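Urix Warkico Wired Controller

For PC and consoles with a USB port. Black or gray. In stock.

The Warkico is a wired game controller for people who have thrown out enough wireless ones. It has two sticks, two triggers, four face buttons, a directional pad that knows the difference between down and down-left, and a cable. The cable is 9 feet long, so you can sit on the couch like an adult. It does not come out of the controller, and yes, we have read the emails.

What you get

The controller, a spare pair of stick caps (taller, for shooters), a cloth bag that will go missing by April, and a folded sheet of paper with the button layout on it. There is no app to download. There is no account to make. If a window pops up asking you to sign in to your controller, it came from somewhere else and you should close it.

Sticks and triggers

The sticks use magnetic sensors, so there is no little carbon track inside to wear down and send your character strolling off a cliff while you are getting a sandwich. If your character still strolls off a cliff, please check who is holding the controller before writing to us.

Each trigger has a switch on the back with two positions. Long travel is for driving games, where you want to feed in the gas a bit at a time. Short travel is for everything else, where you want the thing to go off when you pull it. You can set left and right differently. Some people do this for racing and leave it that way for months, then report a fault. The switch is small, but it is there.

Dead zones can be changed on the controller itself. Hold the menu button and push the stick you want to adjust until the light turns blue, then tap up or down on the pad. Out of the box they are set fairly tight. If you play older games that were built around looser sticks, give it two or three taps up and see how it feels.

Back buttons

Two of them, under your ring fingers, and they can copy any other button. Hold the back button and the button you want copied for three seconds. They do not store macros. We left macros out because half the online games that matter will ban you for using them, and we did not want to write that support page.

New owners tend to squeeze the back buttons by accident during tense moments. This passes in a week or so. Until then we suggest not mapping them to grenades.

Profiles

The controller remembers four profiles. Our old model, the Bodin, remembered 30, and in all the time we sold it we never met anyone who used more than three. The profile button is in the middle, set slightly below the surface so you won't hit it during a boss fight. You may hit it during a boss fight anyway – the light changes color so you will at least know what happened.

Specifications

Connection: USB, fixed braided cable
Cable length: 9 feet
Polling rate: 909 per second on PC, lower on most consoles
Profiles: 4
Back buttons: 2
Headset jack: yes, 3.5 mm
Rumble: two motors, can be turned off
Batteries: none, ever

People ask about the 909. The box designer wanted 1,000. We measured it, and 909 is what we got, so that is what the box says.

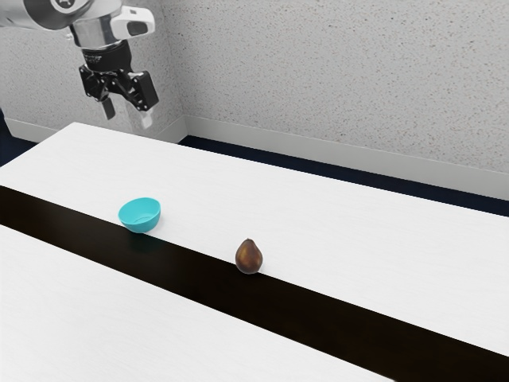
Gripper arm over a long white table (computer render)

Returns and warranty

You have 30 days to send it back for any reason, including "my brother liked it more than I did." After that the warranty runs for two years and covers sticks, triggers, buttons, and the cable where it enters the shell. It does not cover bite marks, soda, or walls.

Spare stick caps and trigger springs are sold separately. The shell opens with an ordinary small Phillips screwdriver, and opening it does not void anything.

Also from Urix

Stiltham desk stand – holds one controller and a headset. Limited run of 2000.
Bodin wireless – discontinued, parts still available.
Warkico replacement stick caps, short or tall.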